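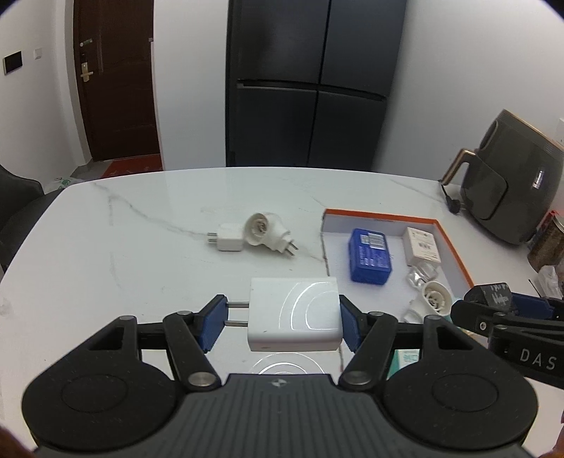

Home Kids Explain Around the House Make & Do Ask a Grown-Up

Why Are Plugs Different Shapes?
By the Joreo kids' page | May
27 comments 289 shares

I have a box of adapters, and I love it way more than anybody should love a box of adapters. Every time I open it I want to tell somebody what all the little white pieces are for. Today that somebody is you!

Let's start with the metal bits that stick out of a plug. They're called prongs or pins, and they're the part that carries electricity. Wires inside your walls bring the electricity to the outlet. When a plug goes in, the pins touch metal hidden behind the slots, and now the electricity has a path to travel – out of the wall, along the cord, into your lamp or your toaster or the air fryer, and then back again. It has to make the whole loop. If there's a gap anywhere, everything stops. That's how a light switch works too. Flip it off and you've made a tiny gap.

So why can't we all have the same plug?

Well, when people first started putting electricity in houses, there wasn't one big meeting where the whole world agreed on a shape. Different countries had different inventors and different factories, and each place picked what it liked. By the time people were flying all over the place with hair dryers in their suitcases, there were millions of outlets in millions of walls, and who wants to dig all those out? So we still have flat pins, round pins, and even slanted ones. I count 14 letters when I look at the chart of plug types on my wall, and my chart is an old one.

A plug adapter is a kind of go-between. One side fits the plug you have, and the other side fits the wall you've got. If your plug has 2 flat pins and the wall only has round holes, a little adapter with round pins can sit in the middle and help them meet.

But watch out, because an adapter only changes the SHAPE. It doesn't change how hard the electricity is being pushed. That push is called voltage, and some countries use almost twice as much of it as others. Put the wrong gadget on the wrong voltage and it can get much too hot or break. Grown-ups check the tiny printing on the gadget before they travel.

My favorite one in the box is the bulb socket adapter. It has plug pins on one end and a round socket on the other, so you can screw a light bulb into it and stick the whole thing in an outlet. A lamp with no lamp! I used one in the hallway at my old place in Stustosstead and it looked like a glowing mushroom growing out of the wall.

OK, safety stuff, and I mean it:

Only plugs go in outlets. No forks, no fingers, no paper clips.
Hold the plastic part when you unplug something, and don't yank the cord.
Keep your hands dry.
Ask a grown-up before you plug in an adapter – every time, even if you've done it before.

Want to go hunting? Walk around your home and look at the plugs without pulling any out. Which ones have two pins? Do any have three? The third one is usually for safety. It gives stray electricity a safe way to go if something inside breaks.

Draw the shapes you find and tell us what they look like to you. I think some outlets have surprised little faces.

Share Print Next: What Makes the Fridge Hum?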